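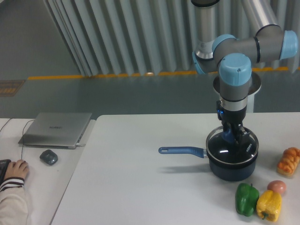 Navy saucepan, glass lid. Thread on cooking dried beans, as promised to the people who asked in April.

1/ I've cooked dried beans every week for 5 years. Before that I bought tins. I'm not against tins, I still keep a few in, but dried beans taste better and you get the cooking water, which I use for soup.

2/ Soaking. I soak kidney beans, chickpeas, butter beans and haricots overnight in plenty of cold water. They swell a lot, so use a bigger bowl than you think. Lentils and split peas I don't soak at all.

3/ If you forget to soak, boil them for two minutes, turn off the heat, put the lid on and leave for an hour. Drain and carry on as normal. Skins split more this way. Fine for soup, less good for salad.

4/ Salt. I was told for years that salt makes beans tough. Esther Koech put me right on this at a lunch in Starnley. She salts the soaking water and the cooking water and her beans are softer than mine ever were. I've done it her way ever since. A heaped teaspoon to a big pan.

5/ What does keep them hard is acid. Tomatoes, lemon, vinegar: all of it goes in after the beans are soft. I once put a tin of tomatoes in at the start and had crunchy chilli at ten at night.

6/ Hard water is the other one. Ours is very hard. A small pinch of bicarb in the soaking water helps, then rinse. Too much and they taste of soap.

7/ Kidney beans need a proper rolling boil for at least 10 minutes at the start, in fresh water. Please don't skip this. Raw or undercooked ones can make you quite ill. It's also why I won't do them in a slow cooker from raw.

8/ After that, turn it right down. You want the odd bubble. A hard boil all the way through breaks them up. Lid on but tilted a bit or it foams over and you'll be cleaning the hob.

9/ Times vary a lot. Haricots take me an hour, chickpeas anything from one hour to nearly 2. Old beans take longer, and some never soften. Armelle Arnaud asked how you can tell old beans in the shop. I can't, except that lots of broken ones and dust in the bottom of the bag is a bad sign.

10/ Test more than one. I eat three or four from different parts of the pan. If one is chalky, they all get another fifteen minutes.

11/ Let them cool in their water. If you drain them hot the skins dry out and curl.

12/ Freezing. I freeze them in old takeaway tubs with enough of the water to cover. Leave a gap at the top. They go straight into soup or stew from frozen.

13/ Flavour: half an onion, a bay leaf, a garlic clove with the skin on. Upendo Minja adds a strip of orange peel to black beans. I tried it and liked it. Take it out before freezing.

14/ Someone asked about pressure cookers. I don't own one, so I've nothing useful to say. Angus Goodwin swears by his and does chickpeas in it twice a week. Ask him.

15/ Cheapest place near me is the refill shop in Wudell. Bring your own jar. The haricots there have been good lately, the butter beans less so.

16/ Will do one on lentils when I get round to it.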